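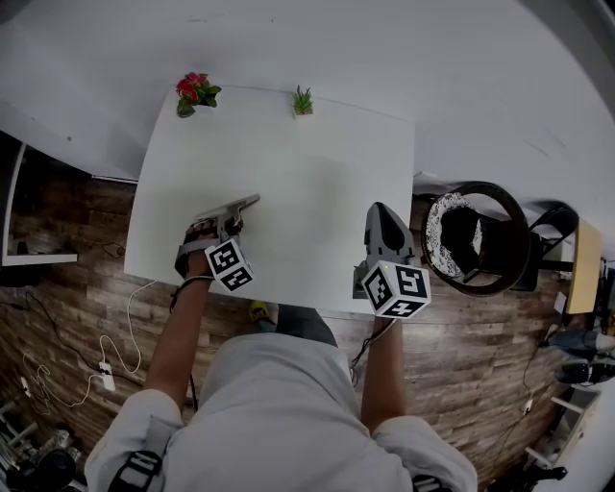 Teswood Word List

Teswood is a small collection of regional names for garden birds, and I'm so happy it's finally in a shape other people can use! It grew out of my notes for Durnedo, a bird diary I still keep (badly).

What's in it

Each row has a local name, the standard name, the county where it was heard and a source. Two files:

names.csv - the list itself
sources.csv - books, letters and newsletters, with page numbers where I have them

Spellings are kept as they were written down, so expect "yaffle" and "yaffel" as separate rows. I love those little differences and didn't want to smooth them out.

Known gaps

Wrens and finches are well covered. Owls are thin, and four rows still have no county. The Enache letters are only half typed up.

Using it

Open either file in any spreadsheet program. Sort by standard name first - it's the most fun way to browse.

Changes

14/01/2019 - version 3, duplicate robins merged, Workunell newsletter names added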